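Home | Equipment | Hire | Support | Contact

Drastcombe DH-2 Hand-Held Gripper Pair

The DH-2 is a two-handed set for recording manual tasks as training data for robot arms. Each set contains two hand-held grippers, marker cubes, cables and a carry case. List price is 3,000 pounds per set, excluding VAT. Delivery from our Prarnunwood depot takes 19 working days.

Plan for one set per operator. Sharing a set between shifts is possible, but allow 21 minutes for each changeover - cleaning, refitting and calibration included.

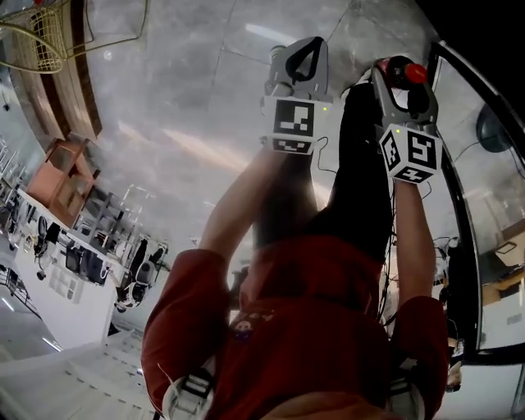

Storage should be budgeted separately. A full day of recording fills 64 GB per operator, and most buyers keep two copies. Replacement jaws and cables are stocked as spares; marker cubes are made to order and should be bought with the set. Prices are held until the end of July.

The Han mounting plate is not included. Check your arm's flange pattern before ordering - plates cannot be returned once fitted.

Related items
Plikaveck charging dock
Han mounting plate
DH-2 spare jaw kit

This site uses cookies. Accept | Settings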